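## 机器人社十一月消息：夹爪组的进展

各位社员、各位家长，大家好。我是这一期通讯的编写人 Sulastri Wattimena。中文不是我的母语，如果有写得不自然的地方，请大家告诉我，我下一期改正。上一期主要写了招新和社费，有几位同学来问夹爪组现在做到哪里了，所以这一期我把大部分篇幅留给他们。

夹爪组这学期的题目是“小零件分拣”。题目来自 Tevberg 杯学生自动化比赛，规则写得比较长，我简单说明：机械臂要从工作台上拿起金属小零件，放到指定的位置，每一轮限时 5 分钟。零件的种类赛前公布，摆放的位置由裁判当场决定。去年我们参加的是搬方块的项目，方块比较大，也比较轻，手指稍微偏一点没有关系。今年的零件又薄又滑，去年的办法基本上不能直接使用。

组长是 Szymon Stępień，他负责机械部分。Gitau Obura 写控制程序，Rocío Lucero 负责摄像头和数据。三个人每次活动都留到晚上八点以后，指导老师 Siyabonga Le Roux 已经提醒过他们，要按时吃饭。

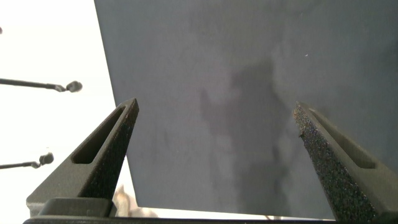
Szymon 认为，目前最大的困难在手指的表面。第一版的手指是光滑的，夹方块没有问题，可是夹金属片的时候，金属片常常转动，或者从两个手指中间滑出去。后来他试过贴橡胶片，摩擦力够了，但是橡胶片太厚，手指的尖端伸不到零件的下面。现在用的这一版，内侧是粗糙的颗粒面，厚度增加得很少，尖端还是尖的。手指上开了长槽，这样手指比较轻，夹得用力的时候也可以稍微弯曲一点。Szymon 说长槽的宽度他还不满意，下一版准备再窄一些，不过要等打印机有空。打印机目前排队的人很多，请别的小组也体谅一下，大的零件尽量放在夜里打印。

Gitau 这边的工作是让夹爪下降得慢而且稳。以前的程序是先快速下降，到了桌面附近再停，机械臂会有一点晃动。晃动对方块没有影响，对薄的零件就有影响，手指碰到零件的边，零件就移开了，后面的动作也全部不对。他把下降分成两段，第二段的速度可以单独调整。代价是每一次抓取的时间变长了。5 分钟之内能完成多少次，他还在计算，我不懂这些公式，就不在这里写了。有兴趣的同学可以直接去问他，他很愿意讲。

Rocío 现在最关心的是光线。手腕上的摄像头离桌面很近，夹爪自己的影子会落在垫子上，金属零件又反光。识别程序有时候把影子当成零件，有时候把零件上的亮点当成两个不同的东西。她没有急着修改程序，先做了一件比较慢的事情：收集练习数据，然后一次一次地看，给每一次抓取写上结果。到本期截稿的时候，她已经整理了 532 次抓取记录，目标是比赛以前达到 1000 次。
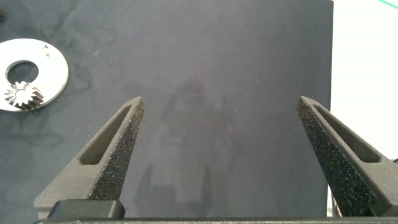

记录的工作需要帮手。写结果不需要会编程，但是需要耐心，并且每个人写的标准要一样。Rocío 写了一份两页的说明，规定了什么叫“成功”，什么叫“滑落”，什么叫“没有碰到”。比如零件拿起来了，可是在放下以前掉了，要写“滑落”，不可以写“成功”。我自己试着写了一个晚上，开始的时候常常犹豫，后来就比较快了。低年级的同学也可以参加，请先看完说明再开始，有疑问的记录请留空，不要猜。

也有一个不太好的消息。我们原来向 Comora 订购的电机驱动板还没有到，对方回信说要再等。Siyabonga 老师同意先从旧的机械臂上拆一块下来用，所以旧机械臂暂时不能给初级班上课。初级班这段时间改上画图和装配的课，教室不变，带自己的电脑来就可以了，没有电脑的同学请提前告诉我。

下面是几件小事情，请大家注意：

- 夹爪组的工作台在使用的时候，请不要移动垫子，也不要从上面拿走零件。位置变了，当天的记录就不能和以前的比较。
- 小零件用完以后放回有标签的盒子。垫圈和齿轮请分开放。
- 社里的共享文件夹改名叫 Plarneo，旧的名字打不开了。密码没有变。
- 有长头发的同学，靠近机械臂的时候请把头发扎起来。急停按钮在哪里，每个人都应该知道，不知道的请问 Szymon。

这学期报名的社员一共 39 人，教室有点挤。开放练习从下午四点开始，想看夹爪组工作的同学，请站在黄线的外面看，他们休息的时候可以提问题。家长如果想来，请提前给我写信，我要在门口登记名字。

下一期我打算写初级班的装配作业，还有 Cisternas 工作室送给我们的一批旧传感器，现在还在箱子里，等有人来分类。愿意帮忙的同学请在活动开始以前到储藏室找我，带一支记号笔。

Sulastri Wattimena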